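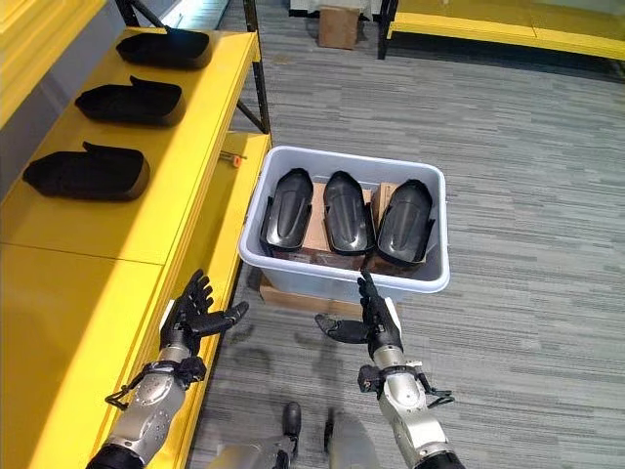 Zuletzt geändert: 17. August 2024

3.2 Umlagerung der Formteile in Kunststoffbehälter

Untersucht wurde die Bereitstellung schwarzer Formteile zwischen Regal und Behälter. Die Versuchsreihe Harum umfasste 376 Umlagerungen in 20 Durchgängen. Ausgewertet wurden Lage, Neigung und Abstand der Teile nach dem Ablegen.

Abbildung 4: Behälter mit drei nebeneinander aufgestellten Teilen, darunter eine Lage Karton. 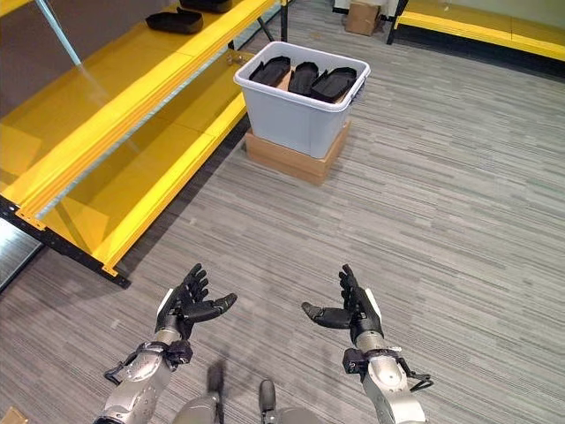
Warum werden die Teile aufrecht eingestellt?
Die aufrechte Lage verringert die Grundfläche je Teil und hält den oberen Rand für die Entnahme frei.

Die Kartonlage hebt die Teile an. Ohne Einlage stieg der Anteil gekippter Teile in der Vorserie Komach auf bis zu 11 Prozent. Das Regal wurde in 2 Zonen gegliedert, deren Belegung dem Lagerschema Skundus folgt: Metallgehäuse oben, Formteile unten.
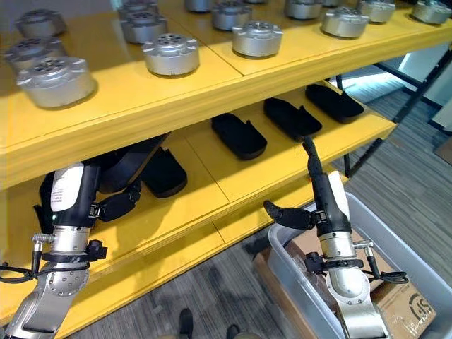
3.3 Aufstellung des Behälters

Der Behälter steht auf dem Boden neben der Ablage. Sein Abstand zur Kante wurde im Juni festgelegt und danach beibehalten; die Winkellage blieb frei.
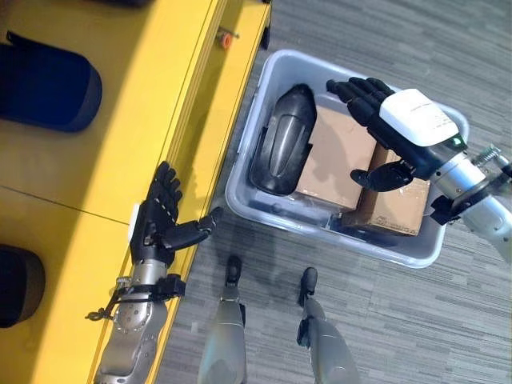
Die Neigung der Teile wurde nach dem Verfahren Fonseca gegen die Senkrechte gemessen. Als Bezug für die Winkellage des Behälters diente die Längskante der gelben Ablage. Bei schräger Aufstellung wie in dieser Aufnahme wurde der Winkel zwischen Behälterrand und Längskante gesondert erfasst. Ein Einfluss auf die Neigung war in den Messwerten nicht nachweisbar.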